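Skelto towel-folding study: frequently asked questions
Maintained by Lorna Lagman and Ultan Ó Ceallaigh. Last updated 2 April 2024.

What does the study test?
Whether a policy trained on two-armed demonstrations folds a towel better when wrist camera views are added to the head view. The two policies are otherwise identical.

How many demonstrations were used?
1004, all recorded by trained operators. A further 200 trials were held back for evaluation. 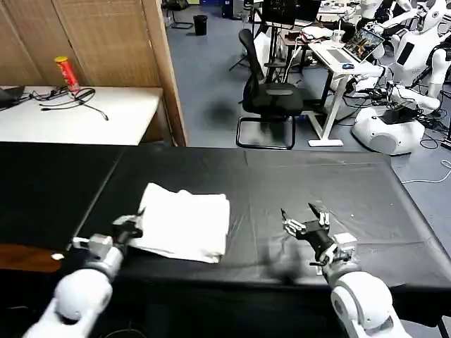
Trials with a dropped corner were kept in the training set if the operator recovered and finished the fold.

Why add wrist views?
The head camera loses the cloth edge when a gripper covers it. Most failed grasps in the October baseline were of this kind.

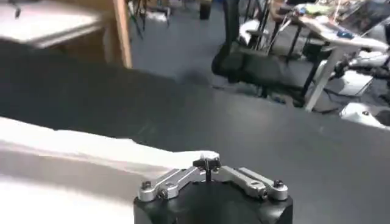 Wrist images are reduced to the same size as the head image and encoded separately. Depth is not used.

What counts as a completed fold?
Edges must line up within 2 cm and no flap may stand proud of the top layer. Janelle Aquino scores all trials from the head view without knowing which policy was run.

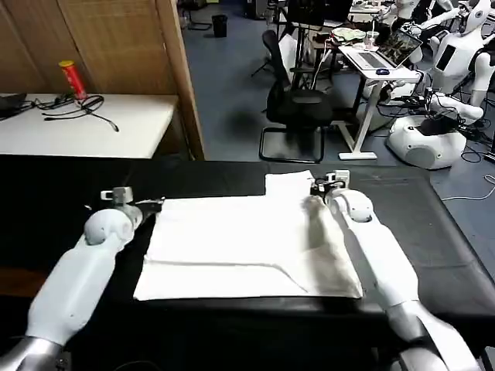 Head view: towel partially folded, right side bunched.

Does the method work on other cloth?
Not tested. Only white towels were used, on a black table covering.

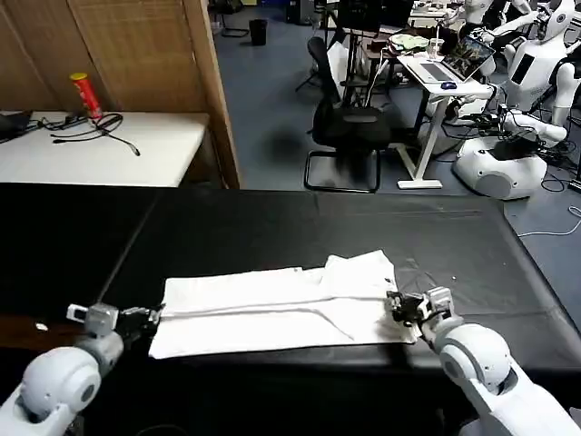 Both grippers holding the cloth at its left and right edges.

Will the data be released?
Yes, through Samonte, once Maribeth Rivera has finished checking the labels.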